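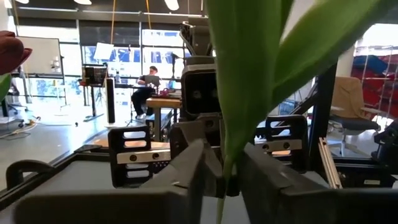
Tulip leaves, big bay, window side. Petal top left.

Home | Notebook | Bench rota | Stores | Search

November, entry 179

Tulips again. Etenesh got them through Wickramasinghe, who will sell you a tulip in any month you like if you don't ask what it cost to heat. Dark red, long leaves, five stems. I wanted leaves more than flowers and have been treated as a philistine all morning.

Went with the window side of the bay for the light. It comes straight through the leaf and you get the veins for nothing, which the lamp at Custhorpe never managed at any setting. The price is that everything changes when a cloud goes over. Wrote down the cloud the first few times, then gave up on clouds.

Leaf notes, for whoever does the next lot:
The broad one stands up nicely and stays where it's put. The narrower one has its own opinions and curves off to the right. I turned the stem twice and it curved off to the right again. Left it.
Don't wipe the leaves. Vinzenz wiped the leaves last time and took the bloom off, so they looked like they'd been polished for a wedding.
Handle by the stem, low down. A crease in a leaf is there for good and goes brown by teatime.
Petals mark if you breathe on them. Keep them to the side and out of trouble.

Water: 200 ml in the jar, cold from the tap. Berhanu swears by a spoon of sugar, Cledwyn swears by a copper coin, and they have each offered to prove it. I've told them they may have one stem apiece once I'm finished and the rest of us will look on with interest. Plain water until then.

11.20 – stems trimmed, a finger's width, on the slant. Secateurs are blunt. They were blunt in entry 170-something as well, so at least the record is consistent. Grostargate have new ones on the list, I've put the request in.

14.05 – tulips have grown. I know how that sounds. They do carry on after cutting, I measured against the mark on the jar and the tallest stem is up by 5 mm since this morning. Anything set up by height first thing needs checking after lunch.

15.40 – light going yellow. Stopped there.

To do
Ask Aurel whether the Prudelstead vase ever came back. It was on loan and so, it seems, are we all.
Bucket for the trimmings, not the sink. The sink has had enough.
Try the same again with something that has duller leaves. Leek?
Move the jar off the sill overnight – the radiator is underneath and they'll be wide open and sulking by morning.

Workshop notebook, internal pages | Corrections to Etenesh Weldu | Back to top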